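Demonstrations by remote control: gripper arrives beside the block, never over it

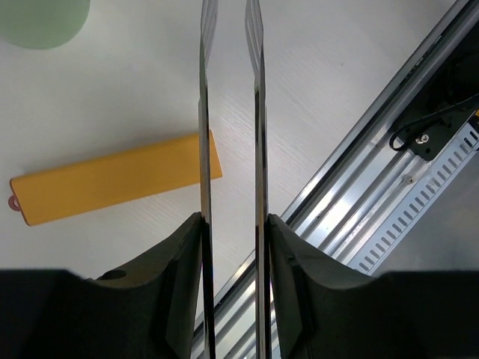
Posted by Bernadette Rosenthal, 26 January 2023

Good afternoon to all. I am teaching our arm at Lirnthorpe to pick up a yellow block and lay it down at another place on the table. I drive it by remote control with a leader arm, and I look only at the wrist camera picture on my screen, as the trained model will have no other view. The recording is done with Datbridge.

I have 136 demonstrations of this one task. After training, the arm goes towards the block quite nicely, then it stops with the block on the left of the fingers, and closes on nothing. Sometimes it opens and closes again at the same place, as if it was waiting for the block to come.

My colleague says that I must simply record until I have 500. Before I spend two more weeks on this, I would like to know if the number is truly the problem. I start every demonstration from the same home position. When I feel that I am not well aligned, I stop, delete the file and begin again, so all the files I keep are clean. The fingers are long thin steel plates and the wrist camera sees them all the time. Could they disturb the training? I must also say that my hand is slower in the last part, when I bring the fingers over the block, and there I often make a pause to think.

Thank you in advance for your patience with my English.

Villanueva

Your English is fine. I would not record up to 500 yet.

I think the trouble is in the files you deleted. If you keep only the perfect approaches, the model has never seen the block standing to the left of the open fingers at low height, so it has no idea what a person would do from there. Please record a set where you begin exactly in this bad position. Put the gripper beside the block on purpose, start the recording only then, and move across, down and close. Do the same from the right, from too near and from too far. I had the same fault with a peg task, and 42 such short recordings added to my old ones were enough to cure it. You may need more, or fewer.

The pauses are the second thing. If you stand still for two seconds above the table while you think, the model learns that standing still is a correct action. Cut these parts away, or practise the last movement some times before you press record. Slow is all right, still is bad.

The fingers in the picture are no harm, I would even say they help, for the model can compare where the tips are and where the block is. But check that nothing at the wrist has moved between the recording days. I once tightened a camera screw in October and lost a week before I understood why my older files did not agree with the new ones.

Jalodon

more data always helps. also try to restart the training with other seed

Bernadette Rosenthal

Thank you both. I have made 44 recordings starting from beside the block, mostly from the left, and I have cut the pauses out of the old files. The arm now moves across and takes the block in most of the trials. When the block is turned far to the side it still closes too early, so tomorrow I will record more with the block turned. I did not change the seed.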